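What to Do When a Stray Dog Picks You

Sooner or later, if you walk anywhere on a regular basis, a dog with no person attached to it will decide you look like a sure thing. Mine was a beagle mix who joined me outside a tire shop in June and stayed for nine days. I made most of the mistakes available. What follows is the order I'd do things in now.

Step 1: Stop walking

Your instinct is to walk toward the dog while saying "hey buddy" in a voice you would never use at work. Resist both. A loose dog has usually been chased by at least one well-meaning person already, and a second one coming head-on is enough to send it into traffic.

Stand sideways. Look at the ground, the sky, a mailbox. Crouch if your knees allow it. Then wait longer than feels reasonable. Dogs that want company will come and get it. Dogs that don't will keep their distance, and then your job is to note where they are, which way they're headed, and call animal control.

If the dog is growling, stiff, or showing you a lot of the white of its eye, back away slowly and make the same call from farther off. You aren't going to win it over with charm.

Step 2: Get something on it

A proper slip lead is best, and if you already have dogs you should keep a spare one in the car. I had no spare, so I used the strap off a gym bag. A belt works for a short distance, though you then have the problem of your pants.

Run one end through the other to make a loop, let the dog sniff it, and ease it over the head while you're scratching the chest. Don't grab the collar first. Plenty of perfectly sweet dogs will snap at a hand that comes down over the top of their neck.

If you're walking your own dogs when this happens, keep them back. Call somebody to come take them. Introducing three strange dogs to each other on a sidewalk, with two hands and one strap, is a sport for younger people.

Step 3: Read the tag, then read it again

If there's a tag, call the number. If it's disconnected, look at the back for a vet's name or a rabies tag number. The clinic that issued it can usually match that number to an owner, even when the owner has moved twice and changed phones.

My beagle's tag said LERAU on one side and nothing on the other. I spent a whole evening trying to work out whether this was his name, a street, or a surname. I said it to him in several accents. He responded to all of them, and also to "toaster."

Step 4: Get the chip scanned

Any vet or shelter will scan a dog for a microchip, almost always free, and you don't need to be a client. Call ahead so they can tell you when the waiting room is quiet. Ask them to scan slowly and all over. Chips go in between the shoulder blades but they wander, and I know of one that turned up near an elbow.

The scan gives you a number, and the number gives you a registry, and the registry gives you whatever the owner last bothered to type in. Ask the clinic to make the call, as registries tend to talk to clinics faster than to strangers.
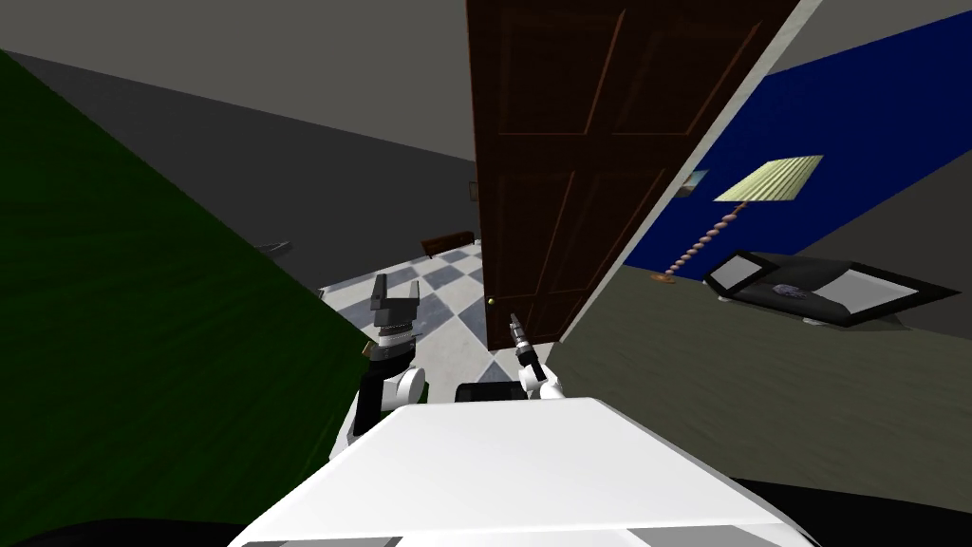
If there's no chip, you haven't wasted the trip. You now know the rough age and sex of the dog, and you've learned how it rides in a car. Mine rode standing up, with his chin on my shoulder, breathing.

Step 5: Report it, even if you plan to keep it at home

People skip this one because they're afraid the shelter will take the dog away. In many places you're allowed to file a found report and hold the dog yourself while the clock runs. In some you aren't, and you need to know which kind of place you live in. Call and ask. The hold period varies from town to town, and until it's over that dog legally belongs to somebody else, however much of your couch it occupies.

File in the neighboring counties too. Dogs don't check the line. The beagle's owner had been calling every shelter in Lastcombe, which would have been an excellent plan if the dog had stayed in Lastcombe.

Step 6: Write a post that leaves something out

Put up one clear photo, the cross streets, the day you found the dog, and a phone number or email. Then pick one detail and keep it to yourself: a torn ear, a white toe, the color of the collar. When people call, ask them to tell you about the dog. The real owner won't be able to stop.

You'll also hear from people who aren't the owner. My post was shared 142 times, mostly by people two states away who wanted me to know he had kind eyes. One man was sure it was his dog, and when I asked for a photo he sent me a German shepherd.

Print some flyers as well. Use big type, as the person reading it may be doing 35 in a pickup. FOUND DOG and a phone number, readable from across the road, will do more than four paragraphs in italics. Hang them at intersections, at the feed store, and at the nearest school, where you'll find the only people in town who know every dog by name.

Step 7: Run the world's dullest boarding house

Until you find out more, keep the visitor apart from your own animals. A laundry room or a bathroom is fine. You don't know about its shots, and you don't know what it thinks of cats.

Feed it small meals of plain food. A dog that has been loose for a while will eat until it's sorry, and then you will be sorry too. Fresh water, a blanket you weren't fond of, short walks on a leash, even in a fenced yard. A fence that holds your dogs has been tested by your dogs. This one has different ideas.

Skip the bath on the first night. I didn't, and I still have the shower curtain rod to show for it, in two pieces.

Check for ticks. Check again.

Step 8: Hand the dog back properly

Meet in a public place, or at the vet's office if they'll have you. Ask for vet records, a license, or old photos, and then ask about the thing you left out of the post. An honest owner won't mind. They'll be grateful you made it hard.

Mine was a retired bus mechanic named Amirul Manurung, who got out of his truck on a Monday afternoon with a folder of paperwork as thick as a phone book. I had my questions ready. The beagle went through the open window of my car before I got to the first one, so we did the paperwork afterward, sitting on the curb. (Lerau, for the record, was the boat the dog had been named after. Everybody calls him Kwok.)

If they offer a reward, take it or don't. He'd put $1,000 on the flyer and I said no, and then he tried to give me a cooler of smoked trout, and I said yes.

Step 9: If nobody comes

Once the hold is up, the dog can usually be adopted, by you or by someone you find. Get the transfer in writing from the shelter. Then go to the vet for shots, a heartworm test, and a chip registered in your own name with a phone number that works. Budget for it. A first visit with everything included ran a neighbor of mine $195, and she thought she'd gotten off lightly until the dog ate a sock.

If you can't keep it, say so early. Breed rescues fill up fast, and they're much easier to deal with when you call in week one than when you call from the driveway with the engine running.

Things worth keeping in the car

A slip lead. A collapsible bowl and a bottle of water. A can of something smelly with a pull tab. An old towel. The number for animal control, written on paper, for when your phone is at four percent. Leave out the squeaky toy. I bought one afterward, thinking it would be handy for calling strays, and have so far attracted my own two dogs and a child.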